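2025-02-19

Clolow reading group notebook, film and scripture strand. Entry for the Siniven screening.

Present: T. Navickas, T. Krūmiņa, self. Watched Siniven straight through, then the middle section again with the sound off. Running notes typed up the same evening. Chapter references checked against the shelf copy; anything marked "q" still needs checking.

Purpose of session

To decide whether the film carries a Jonah reading all the way through or only in the sea passages. The July paper took the Jonah reading as settled. I no longer think it is, and wanted the evidence written down before the draft goes any further.

Method

Same as for Drirley. Each scene gets a line in the ledger with three columns: what is said, what is done, which text it might answer to. No entry in the third column unless there is something in the first or second to hang it on. Mood does not count. Total for this film is 40 scenes on my division. Tõnu N. divides the harbour sequence differently and makes it longer, but the argument does not depend on it.

Findings, opening to the storm

The flight is clear enough. Yorath is told to go inland and buys a passage out. He pays before he is asked, compare Jonah 1:3, "he paid the fare thereof". The script gives the payment its own scene, and I can see no reason in the plot for doing so. Entered as firm.

The sleeping below decks is firm too. The captain's speech over him is close to 1:6, though the captain does not ask him to pray. He asks him to bail. Tõnu K. wants this read as the film taking God out of the text and putting labour in. I have put it down as open. The crew do pray, in the background, in a language the film does not subtitle, and that would have to be dealt with first.

Casting lots: absent. They pick Yorath by vote. Chapter 1 depends on the lot falling where it is sent, so a vote is a real change. A vote makes the crew responsible. In the book they are at pains not to be (1:14, "lay not upon us innocent blood"). I had missed this in July.

Findings, the cell

The long middle. Yorath is held underground for seven scenes and says almost nothing. The July paper called this the belly of the fish and moved on. Looking again, the parallels are thinner than we made them.

For: the descent language. "Down" occurs in his one long speech, and the verb for going down is the hinge of Jonah 1 and 2 (down to Joppa, down into the ship, down to the bottoms of the mountains). Three days are mentioned by the guard.

Against: there is no prayer. Jonah 2 is almost all prayer. What Yorath gives us is an inventory of what he has lost, addressed to the guard. In form it is nearer to Lamentations 3, "he hath hedged me about, that I cannot get out", followed by the hewn stone in verse 9. Stone is mentioned twice in the speech and water not at all. If the writers wanted the fish they had every chance to make the place wet.

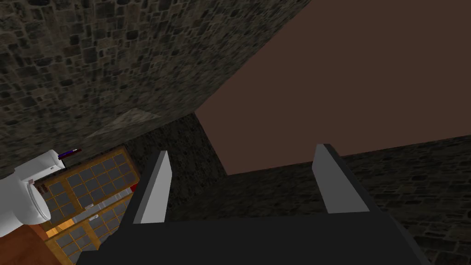
Findings, the city

Yorath comes out and goes to the city after all. Message delivered in one sentence, as in 3:4. The number is altered: forty days in the book, 30 in the film. Tõnu K. thinks this is nothing more than a scheduling fix, as the festival in the plot falls at the end of the month. Probably right. Removed from the list of deliberate changes.

The city repents on screen, or at least stops. There is no king and no sackcloth. The market closes, and the animals are led out of it, which I take as the film's one direct nod to 3:7-8, where the beasts fast as well. Firm, and better evidence than anything in the cell.

Findings, the ending

Book ends on a question. Film ends on an answer, and it is the wrong person's. Yorath's brother says the city was worth it. In Jonah 4 the whole weight is on the prophet being left with no reply to give, and on our not hearing whether he comes round. Giving the answer to the brother turns it into the elder brother of Luke 15 with the parts swapped: the one who stayed at home is now the generous one. Tõnu N. raised this and I think it should be credited to him in the draft.

The gourd is absent. I had hoped to find it in the awning outside the last house. The awning is there, and it gives shade, but it does not wither and no one minds about it. Not entered.

Working conclusion

Jonah for the voyage and the city. Lamentations for the cell. Luke 15 for the last ten minutes. The July claim of a single governing text should come out. The replacement wording should say that the film borrows its route from Jonah and its idea of punishment from elsewhere.

Objection to meet: that any underground confinement in a film can be read as Lamentations if one is minded to. Answer depends on the verbal match with 3:7-9, and I want the shooting script for that, not my transcription. Page 584 of the bound scripts volume, per Tõnu K. (q).

To do

Get the script pages and compare the cell speech line by line.
Redo the third column for the harbour on Tõnu N.'s division.
Ask whether the crew's prayer can be translated. If it is a psalm the captain entry changes.
Cut section two of the draft. Keep the footnote on the fare.
Go back to Drirley with the vote/lot distinction in mind, the jury scene especially.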